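Wooden shape blocks: the gallery
Posted Jun 23, 2024

I went into this one expecting to be annoyed. The Voro catalogue says its shape blocks will "open the world of geometry", and I have yet to meet a block that has done that for anybody. Mudamport sells much the same thing in a drawstring bag for 30 dollars. Voro wants more, and most of the difference seems to go on the tin.

So this page looks at the blocks themselves, on a plain board, with none of the soft-focus nursery business you get in the brochures. A reader in Givside asked whether the colours are as strong as advertised. Fair question. Catalogue colour is a notorious fibber, and I wouldn't trust mine completely either, as your screen will have its own opinion.

A few grumbles before you scroll. I don't see why a heart belongs in a geometry set. Stars I can live with, though a child learning to count sides won't get much joy out of one with softened points. The cube and the cylinder are the pieces that earn their keep, because you can stack them, and stacking is what most kids under 6 want to do with a block anyway. The leaflet suggests 200 activities. I read the lot and stopped believing it by the second page, where "hold the block" and "pass the block" were listed separately.

I'm also wary of the word "heirloom", which Shi uses for its version and Voro has now picked up. Any block is an heirloom if you don't lose it down the back of the couch.

Click through for the larger size. Comments are open until July, and I'd like to hear from anyone whose set has had 4 years of proper use, good or bad.

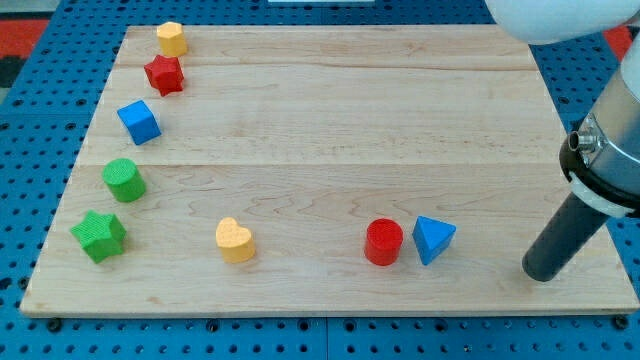

Shapes in red, yellow, blue and green on the maple board. Green star at the near left, yellow heart to the right of it, then the red cylinder nearly touching the blue triangular prism. The grain in the nearest plank is the best-looking thing on the page, and it didn't come with the set.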